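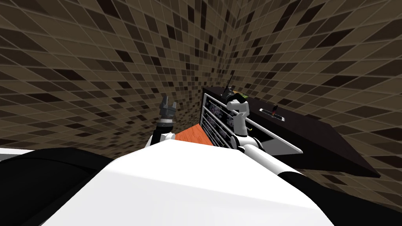 Chapter 4

Where Examples Come From

I spent the first two years of my working life thinking that the learning part of robot learning was the hard part. I had a shelf of papers on network design and I could bore you senseless about loss functions. Then I was put on a kitchen project at Carnelow with Wanda Ziółkowski, and on my first morning she asked me how many demonstrations I'd looked at. Looked at, she meant, with my own eyes, start to finish. I said I'd plotted them. She gave me a chair and a list of file numbers and went off to a meeting.

By lunch I had a different job in my head. Some of those runs were lovely. In others the arm hovered over the bench for ages while the operator (me, in one case, from the week before) made up their mind. A few had been saved as successes with the object lying on the floor. The model we'd trained hovered too, and now and then dropped things with great confidence. It had learned exactly what we'd shown it.

So this chapter is about the showing. Chapters 2 and 3 gave you the maths for fitting a policy to a pile of recorded behaviour, and they treated the pile as if it had been delivered by courier. Now we're going to make the pile ourselves. We'll work mostly in simulation, with a two-armed robot in a kitchen, and near the end we'll talk about what changes when you move to real hardware.

4.1 What counts as one example

Let's settle some words first, as people in this field use them loosely and I've lost whole afternoons to that.

A step is one tick of the recording. It holds what the robot could sense at that tick (its camera views, its joint angles, how far open each gripper is) and the command it was given.

An episode, or demonstration, is a run of steps from a starting layout to a stopping point. One attempt at one task.

A task is the thing being attempted, written down in plain language along with a test for whether it was done. "Put the cup on the tray" is half a task. You also need to say what happens if the cup lands on its side. Does that pass? Decide before anyone picks up a controller, because you will not agree afterwards.

A dataset is a set of episodes plus the notes that let somebody else make sense of them. I'm going to nag you about the notes for the whole chapter, sorry.

When somebody tells you they have 400 examples, ask which of these they mean. I once sat through a planning call with a supplier, Halteck, where their side meant episodes and ours had been hearing steps. We were all very polite about it.

4.2 Sitting inside the robot

Most of our demonstrations will come from teleoperation: a person drives the arms and the computer writes everything down. You can do it with a pair of hand controllers, a small copy of the robot's own arms that you push about, or (slowly, and with bad language) a keyboard.

Whichever you use, I'd like you to record your first episodes looking only through the robot's own head camera. Don't use the free camera that lets you fly around the room. It's tempting! You get a perfect side-on view of the gripper and everything becomes easy. But the policy never gets that view. If you picked your grasp using something the robot couldn't see, you've recorded an action with its reason missing, and the learner has to guess.

Driving from the head is a humbling business. The robot's own body takes up a lot more of your view than you expect. An arm reaching for something tends to pass right in front of the thing it's reaching for, and the fingers hide the last bit of the approach, which is just when you want to see it. Angles are steep, and a flat surface turns into a sliver. You'll find yourself easing the arm back to peek, then going in again. Those peeks are fine, by the way. They're part of how the job gets done from there, and a policy that can learn to peek is a better policy.

Zofia Wilczyńska, who taught me to drive, had me keep the idle arm parked in the same place at the start of each run. I thought she was being fussy. Then I left it wandering for a session, and our policy spent the next week waving its left hand about while the right one worked.

4.3 Changing the room

The great gift of a simulated kitchen is that you can redecorate it between episodes for free. Walls, benchtop, colours, lighting, where the dish rack sits and which way it faces: all of it can be drawn again by the scene generator. Some of what comes out is hideous. I've worked in kitchens tiled like the bottom of a public pool. Keep them. A learner that has only ever met white walls may well decide that white walls are part of the task.

There are two kinds of change, though, and it helps to keep them apart. Changes of looks leave the right movement alone. Changes of layout mean the arm has to go somewhere else. You can swap the looks after recording and render the same episode again in a new style, so they're cheap. Layout changes need a fresh demonstration, or at least a careful adjustment of an old one, and that's where your operator hours should go.

For the exercises in this chapter you'll record 60 episodes across 7 layouts. It's a small set. It should take one person roughly an afternoon and a bit, with tea. Please spread the layouts out over the session. If you do them in blocks, your later layouts will be driven by a much better driver than your early ones, and you won't be able to tell skill from furniture.

4.4 Keep the bad ones

Your first instinct will be to delete failures. Mine was. Label them and put them in their own folder instead. A run where the gripper slips, backs off and gets it on the second go is worth a great deal, as it shows the learner a way out of trouble. A run where the whole thing goes wrong is still useful for testing your success check, and you'll want those when we get to section 4.7.

What you should throw out is the broken recording: dropped ticks, a camera that froze, a controller that came unplugged. That's a fault in the logging and there's no behaviour in it to learn from.

Before you go on

Install the Orkon simulator by following Appendix B, and open the kitchen starter scene. Drive each arm for a while without recording anything. Try to touch one spot on the bench with the right gripper, then the left, using the head view only. Then write down, in a sentence or two, what you couldn't see and what you did about it. We'll use that note in section 4.5, when we choose where the extra cameras go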